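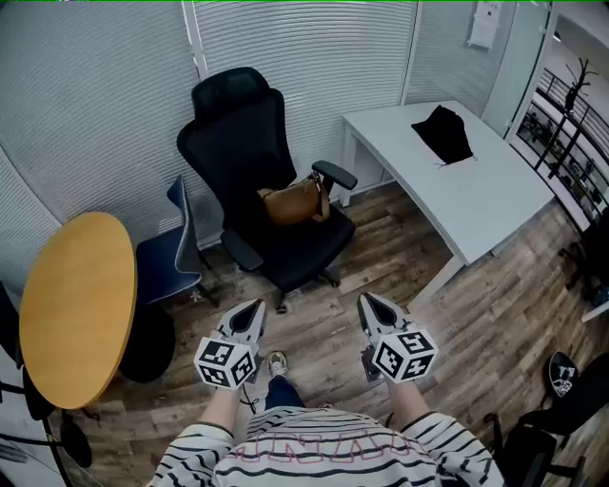

Figure 6.1 Two hand-held grippers, one in each hand, with a marker cube on each. The bag on the office chair and the bag on the desk are typical objects for a first session.

Chapter 6
Gathering Demonstrations

6.1 Where the examples come from

The first five chapters treated the training set as given. We had a folder of episodes, each one a list of observations paired with a list of actions, and we asked what a policy could learn from it. This chapter goes back a step and asks how the folder gets filled.

A demonstration is a recording of a task being done by someone who can already do it. To be useful for learning, the recording has to contain two things. It must show what the demonstrator could perceive at each moment, and it must show what the demonstrator did in response. Video alone gives the first and only hints at the second. A person's fingers are often hidden behind the object, and a hand has many more joints than the two-jaw gripper that will later have to copy it.

There are three common ways to deal with this. In kinesthetic teaching, a person takes hold of the robot arm and moves it through the task. In teleoperation, the person moves a controller and the robot follows. In hand-held collection, the person carries a copy of the robot's gripper and does the task directly, with no arm present at all. Most of this chapter is concerned with the third method.

6.2 Hand-held collection

The setup in Figure 6.1 needs an ordinary office and one person. The person works with a gripper in each hand and reaches for things the way the robot will have to reach for them. If an object cannot be picked up with two narrow jaws, the person finds that out at once and changes the approach, and the change ends up in the data.

Each gripper carries a cube with square black patterns on its faces. These are fiducial markers. A camera that sees one of them can work out the position and orientation of the cube, and since the cube is fixed to the gripper, the pose of the jaws follows by a constant offset. A cube is used in place of a single flat tag so that turning the wrist does not easily hide every face from view. When all the faces are hidden, or when the only visible face is seen at a steep angle, the pose estimate is lost or becomes noisy. Section 6.5 covers how to find and repair these gaps.

The record for one episode therefore has at least four parts: the images, the pose of the left gripper, the pose of the right gripper, and the jaw opening of each gripper over time. All of them must share one clock. An error of a few hundredths of a second between image and pose is hard to see when playing back the data, but a policy trained on it will close its jaws early or late.

6.3 Choosing a place to record

Students often begin by clearing a table and hanging a plain cloth behind it. This makes the first results look good and the later ones look bad. A policy that has only seen a bare table learns to depend on it.

The office in Figure 6.1 has a round table, a desk with an angled top, chairs of more than one kind, and blinds across much of the back wall. None of these takes part in a task such as lifting a bag from a seat, yet all of them will appear in the images. A learner that meets many such rooms has a chance to find out which parts matter. The same holds for lighting. Slatted blinds can throw stripes over a work surface when the sun is behind them, and it is worth recording with the blinds open as well as closed.

Floors and seats deserve as much time as tables. Shared data from tabletop work is easy to find, while data in which the demonstrator bends, steps around a chair, or reaches down to a low surface is less common. An office chair on casters is a good example of an object that may move when something is lifted off it.

6.4 A worked case: the bag task

The Kurgate collection is used as a running case through the rest of the chapter. It was planned by Nazanin Taheri for a course project, and its purpose was to teach a two-armed robot to move soft bags between a chair and a desk. Soft bags were chosen for three reasons. They change shape when lifted, they have straps that catch on armrests, and they often need both hands.

The plan called for 40 episodes per bag in each room. Before each episode the bag was put down in a new position, with the strap sometimes on the seat and sometimes over the side. The demonstrator started from a standing position with both grippers raised, did the task at a normal pace, and returned to the starting position. Failed grasps were kept if the demonstrator recovered from them. Episodes in which the bag fell to the floor were stored in a separate folder.

In the first room, 32 of the 40 episodes for the first bag passed the pose check. Of the eight that did not, six had lost the left marker cube while the demonstrator was leaning over the chair, and two had a clock error. The leaning problem was fixed by asking demonstrators to take one more step forward before reaching down. The clock error was traced to a recorder that had been started before it had synchronized.

Table 6.1 lists the episodes by room and by bag. Before reading it, work out how many episodes you would want from a single room before moving to the next one, given that setting up a new room takes as long as recording 19 episodes. Write down your answer and keep it. We return to this question in Section 6.7, where the cost of a new room is weighed against the drop in test error.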